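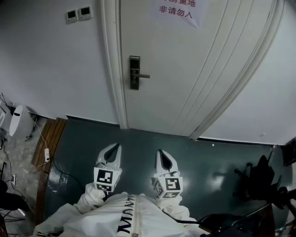
How to Work Metallic Thread Without Ruining Your Temper

I have been told for years that metallic thread is easy if you treat it right. I don't believe it. I have stitched with it on more than 200 ornaments and it still frays, it still twists, and it still shreds at the eye of the needle when I am two stitches from the end of a row. What follows is what has worked for me, along with a few popular tips that I tested and dropped.

The piece I was stitching while I wrote this is a small winter band called Skosside, worked on 28-count evenweave over two, with a blending filament in the snow and a heavier gold braid in the border. Any design with a bit of shine in it will do for practice.

What you need

Your fabric, in a hoop or frame that holds it tight
Metallic thread, either braid or filament
A tapestry needle one size bigger than you would normally choose
A second needle in the usual size
Sharp scissors you don't mind dulling (metallic is hard on blades, so keep your good pair out of it)
A damp sponge
Patience, which no shop sells, whatever the packet says

Step 1. Cut it short

Most charts tell you to cut 18 inches. For metallics that is too long. Every inch of thread gets dragged through the fabric over and over, and the part nearest the needle takes the worst of it. I cut 12 inches for braid and a bit less for filament. You will start and finish more often and you will hate that part, but you will throw away less thread.

Step 2. Deal with the ends

Filament ends split as soon as you look at them. There is a whole trade in little bottles for this. I tried a seam sealant on one side of Skosside and nothing at all on the other. The sealed ends were easier to thread, I'll give it that. They also went stiff, and I had to snip them off before I could bury the tail. These days I make a fresh cut at an angle and thread it right away.

Braid is different. A tiny dab of sealant helps there, as long as you let it dry and trim it off later.

Step 3. Use the bigger needle

This is the one piece of standard advice I would defend to anyone. A bigger needle opens the hole in the fabric, so the thread goes through with less scraping. On 28-count I go from a size 26 to a 24. Yes, the holes look large while you work. They close up when you wash and press the piece, or mostly close up. On very stiff fabric they don't, so try a corner first.

Step 4. Lock the filament on the needle

Fold the length of filament in half. Push the loop through the eye, pass the needle tip through the loop, and pull it snug against the eye. The filament now stays put and can't saw back and forth. If the chart wants floss with it, add the floss after that and leave a short tail on the far side of the eye.

Remember that folding gives you two strands. Plenty of charts call for one, and then you can't use this method unless you are happy with extra shine. I usually am in snow and never in faces.

Step 5. Slow down and stab

If you stitch by scooping the needle in and out in one move, stop doing it here. Go down, pull all the way through, then come up. Pull straight, at a right angle to the fabric. Dragging the thread across the edge of the hole is what strips the foil.

Every five stitches or so, let the needle hang and unwind. If the thread has gone flat and dull in one spot, move the needle along it a little. If it has already frayed, finish it off behind the work and start a new piece. Frayed thread does not recover.

Step 6. About conditioners and wax

My stitching friend Mohandas Murthy swears by conditioner and runs every length through it twice. His backs are neater than mine, so I gave it a fair try over one full border, 536 stitches of gold. I got the same number of breaks I always get, and the gold looked a little greasy under the lamp. Maybe his brand is better. Maybe he is just more careful than I am – that would be my bet.

Beeswax I would skip completely. It picks up lint and takes the sparkle off.

The damp sponge is another matter. Drawing filament lightly over it takes out the curl left by the spool. It costs next to nothing and I still do it. Damp, please, and never wet if you are working beside hand-dyed floss that might bleed.

Step 7. Stitch the metallics last

Some designers want you to work color by color down the key. I leave all the metallic until the plain floss is done. Rolling, gripping and re-hooping do real harm to finished metallic stitches, and a braid that has been crushed under a hoop ring stays crushed. Beads go on after that.

If the shine is inside a special stitch, such as a Rhodes or a Smyrna cross, work the floss legs first and lay the metallic on top wherever the chart lets you.

Step 8. Finish off

Run the tail under four or five stitches on the back, turn, and go under two more. Metallic is slippery and works loose if you only go one way. Clip it close. A stray gold end will poke through to the front sooner or later.

Press face down on a thick towel with a cloth between the iron and the stitching, on low heat. High heat can melt the foil. I have done it, on a bell, 9 hours in.

If it all goes wrong

Swap it out. A light gray floss mixed with one strand of white reads as silver from across a room, and an old-gold rayon will do for most braid. Purists will complain. Hang the thing on a tree and see whether anyone asks.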